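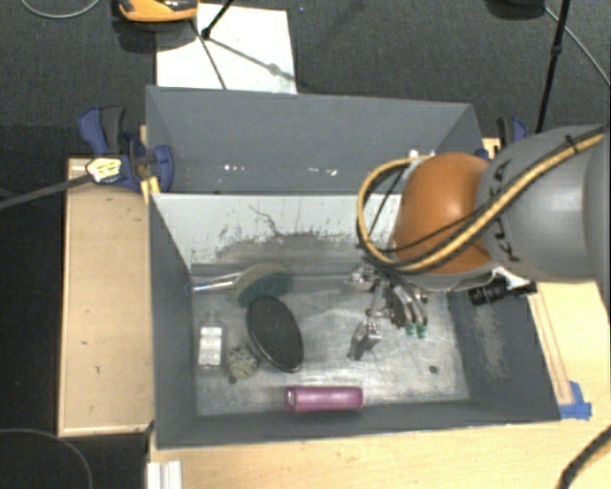
Notes for my talk, workshop night, Monday, January 12, 2026

Slide 1. Say thank you to Deirdre Coughlan for the tools. Speak slowly.

Slide 2. The project is called Stalo. It is a bin picking build in our shared workshop. The arm is a KUKA, and the bin is held to the bench with bar clamps. I wanted to make a proper bracket in December, but the clamps are still there – I have stopped to be ashamed of them.

Slide 3. The cable. It needs a large loop near the joint, so the wrist can turn. My first loop was too short and I lost two evenings. Show the old tie if somebody asks.

Slide 4. Objects. The dish brush is my favourite, the handle is thin and the head is round. The pink bottle lies on its side and likes to roll. For the grey bin, mention the worn coating on the divider. Glare from the floor is still a problem for the software.

Slide 5. Next steps: softer fingertips, maybe four new objects, and a better colour for the floor. Then questions, 11 minutes at most.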